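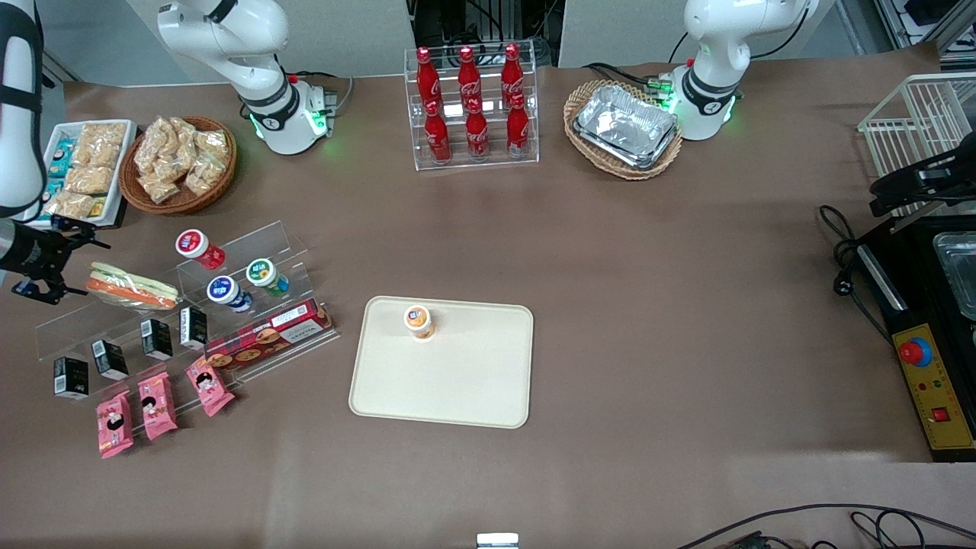 Does the base price of a two-arm station include the grippers? The base price covers the arms, the controller and one pair of two-finger grippers. Spare fingers and any other gripper type are ordered as separate lines.

Print this page | E-mail this page

DRULTTHORPE SITE
EQUIPMENT PLANNING MEETING
Minutes, September 2019

Present: operations, purchasing, facilities, safety, finance. Apologies from the training group.

1. Previous minutes
Accepted with one correction. The lease option under item 4 should read "per station," not "per arm."

2. Second two-arm station
Purchasing reported on the two quotes received. Dretari quotes for a complete station with installation and a service visit. Tapia quotes for the arms only and leaves mounting and wiring to the buyer. Facilities said it can do the mounting but does not have the hours before the end of the quarter. Operations prefers Dretari because the controller matches the one already in use and staff would not need retraining.
Agreed: go forward with Dretari, subject to a written delivery date. Purchasing to ask whether the service visit can be moved to the second half of the contract.

3. Grippers and spares
Operations asked for 11 sets of replacement finger pads at $170 per set, $1,870 in all. Finance asked if the order could be split over two quarters. Operations would rather hold the full stock. Approved as requested.

4. Table fixtures and display stands
Stands, trays and racks for the packaged food trials have been bought in small lots and charged to office supplies. Finance wants them under the station budget. A single order with Etow was proposed, at $2,594 including freight. The meeting approved the order and the change of account. Baskets are to stay a petty cash item.

5. Cable covers
Facilities has a price of $595 for floor and table cable covers for both stations. Safety supports the purchase and asked that the emergency stop on each appliance remain within reach after the covers are fitted. Approved.

6. Other business
The storage room shelving request was held over. Purchasing will send out the revised equipment list before the next meeting.

Next meeting: October, same room. Quotes for the agenda go to purchasing one week ahead.

Print this page | E-mail this page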